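Glassware Packer and Checker (part-time)

Nodura — secondhand and surplus tableware

Posted 13 May 2018

Nodura buys glassware and dishes from house sales, closed restaurants and hotel clearances, then sorts, packs and sells them. We are looking for two people to join the glass bench in our Jivar building. The job is hands-on and mostly done standing up. You do not need to have worked with glass before.

What you will do

Unpack incoming crates and sort pieces by type: tumblers, stemware, vases, jars, bowls.

Wash and dry pieces by hand. Older glass does not go in the machine.

Check every piece for chips, cracks and cloudiness. Run a fingertip around the lip, then turn the piece over and look at the base under the lamp. Chips on the base are the ones most often missed.

Match patterned pieces into sets using the pattern binder. Plain glass is sorted by height and base width.

Wrap, box and label finished sets. Every box gets a packing slip with your initials on it.

Keep the bench and the floor under it clear.

Hours and pay

Shifts are four hours, mornings or afternoons, three shifts a week. Pay is $12 an hour, paid every 2 weeks. Extra shifts are usually available from September, when the holiday orders start coming in. You can say no to extra shifts.

What we are looking for

Steady hands and patience with repeated work. You should be able to lift a packed crate to waist height and stand for most of a shift. Good close-up eyesight matters, with glasses or without. You should be comfortable writing short notes in English, such as "small chip, base, sell as single."

What you will be looking at

A lot of our stock is clear glass with a decorative pattern in the side wall and a heavy round base. Clear glass picks up the colors of whatever is behind it, and the highlights on a thick rim can look like scratches until you turn the piece. We teach this in your first week, and you will work next to an experienced checker until you are both happy with the results.
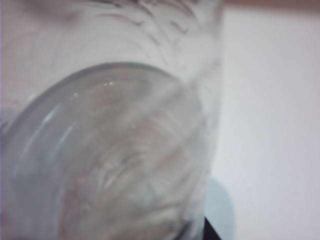 How to apply

Send a short letter — one page is plenty — to Subira Mutiso, Glass Bench, Nodura. Tell us which shifts you can work and when you could start. A resume is welcome but not required.

If we think the job could suit you, Chutima Phromma will call to set up a paid two-hour trial at the bench. Wear closed shoes and leave rings and bracelets at home. Gloves and aprons are provided.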